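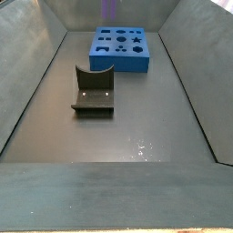 *Figure 1. The foam shape sorter near the back wall of the gray bin.*

## 3. The objects and what people called them

### 3.1 The blue one

I'll start with the shape sorter, as everybody in our study did. We asked 40 adults at the Prurbridge library to tell us what the things in front of them were called, in any words they liked, and almost all of them went for the blue block first. It's bright, it's big compared to the rest, and people recognize it before they've really looked at it (one man said "oh, a shape thing!" while he was still taking his coat off, and yes, we counted that as an answer).

What we wanted was the words for the holes. A shape sorter is a handy object for that kind of question. Each cutout has an outline and very little else: no color of its own, no moving part, no obvious job beyond receiving something with the same outline. If two people give a hole two different names, the outline is about all they can have been going on. Pankaj Sisodia and I had used printed outlines on cards in an earlier round at Istenard, and I was never happy with it. People read cards like a test. They sat up straight and gave us "ellipse." With the foam block they leaned over and said "egg."

The star and the circle gave us no trouble at all. I'd half expected someone to say "sheriff's badge," but no, star it was, every time. The oval was nearly as steady, with "egg," "oval" and "squashed circle" taking turns. I want to be fair to "squashed circle" here, which Bronwyn Kingi first coded as a failed attempt at "oval." We argued over this for most of a Thursday afternoon. My view, which won, is that a person who says "squashed circle" has told you more than a person who says "oval," and so it stands in our list as a name in its own right.

Things got much livelier in the front row. The wide cutout on the left was a dog bone to some people and a game controller to others, and the split ran quite neatly by age, though I wouldn't hang much on that with a group this size. Next to it are three small round holes set in a triangle. Is that one shape or three? I had assumed people would treat it as one, given that they'd been working along the rows and it sits where a single shape would sit. Plenty of them did ("bowling ball" was the favorite, and I have not been able to see it any other way since). But a good many stopped, pointed and counted out loud, and then asked us whether we wanted one name or three. We told them it was up to them. Dalal Bitar has written up those pauses separately, and I think hers is the more interesting paper.

The paired rectangles raised the same issue in a milder form. "Equals sign" came up a lot, "pause button" came up a lot, and "two little windows" came up once and was much admired by the rest of us.
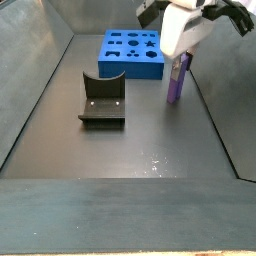 ### 3.2 The purple one

The second object we cared about was the purple block, and this is where the naming really spread out. It's a tall block, solid at the top, with a gap at the bottom that leaves two short legs. I can say that in one breath, so I figured other people would have an easy time with it too. They did not! Across the two objects we collected 151 different names or phrases, and the purple block took far more than its share of them, even though it's a single thing and the sorter is a whole crowd of shapes.

Gerardo Dal Bello, who did the first pass of coding, sorted the answers by what the person seemed to be looking at. I'll follow his grouping, with one change that I'll get to.

**Letters.** People who reached for the alphabet mostly said "upside-down U." A few said "a lowercase n," which describes the same outline and saves you from turning anything over. We kept them apart. The "U" people start with a familiar form and then flip it, and you could often see them do it with a hand in the air.

**Buildings.** "Arch," "gate," "doorway," "tunnel," "bridge." Here the speaker is naming the gap as much as the block. Several people who said "doorway" went on to tell us who might walk through it, at which point we stopped writing and just listened.

**Bodies.** "Legs," "pants," "a guy standing there." "Pants" was the single most common word from this group and it made the person next in line laugh more than once, so I'm a little worried about how independent those answers are. Next time, people should wait in the hallway.

**Tools and parts.** "Clip," "clothespin," "fork," "plug." This is the group I changed. Gerardo had "tooth" in here, and I moved it to bodies. He still thinks I'm wrong. 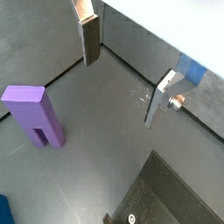 *Figure 2. The purple block upright on the gray floor, with the notch at its base.*

We had put the block upright for everyone, legs down, and I now think that decision did a lot of the work. A thing with two legs on the ground is begging to be pants. Lay it on its side and I'd bet the letters would thin out and we'd get "wrench" or "mouth" or who knows what. Vilhjálmur Blöndal at Drallport has offered to rerun this part with the block in other positions, using the same instructions and a fresh set of people.

The other thing I'd like to take up is how deep the gap looks from where you're standing. From a low angle it's a slot, dark and narrow, and the two legs read as prongs. From higher up you mostly get the pale top, and the gap shrinks to a detail. Our participants could stand or sit as they pleased, and I didn't write down who did which, which is my own fault. I do remember that "fork" came from people in chairs. That's a memory and nothing better, so please treat it as one.

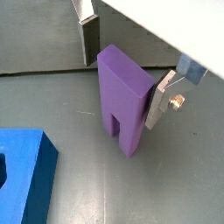
Color turned out to matter more than we'd planned for, too. We told people to name the shape. Even so, "purple" worked its way into a lot of the answers, as in "the purple gate" or "purple pants," and almost nobody said "blue star" or "blue egg" about the sorter. My guess is that the color of a cutout feels like it belongs to the foam around it, while the color of the purple block feels like part of what it is. Dalal thinks the explanation is simpler: the sorter is blue all over, so saying "blue" doesn't help you pick one hole from another. She may well be right, and the way to find out would be a sorter with each row in its own color. Zanetti, the workshop that helps us with odd pieces, has said it could cut one for us by July.

For the counts in Section 4, we dropped the color words and kept whatever was left, so "purple pants" is filed as "pants." Phrases with a direction in them ("upside-down U," "sideways bone") were kept whole.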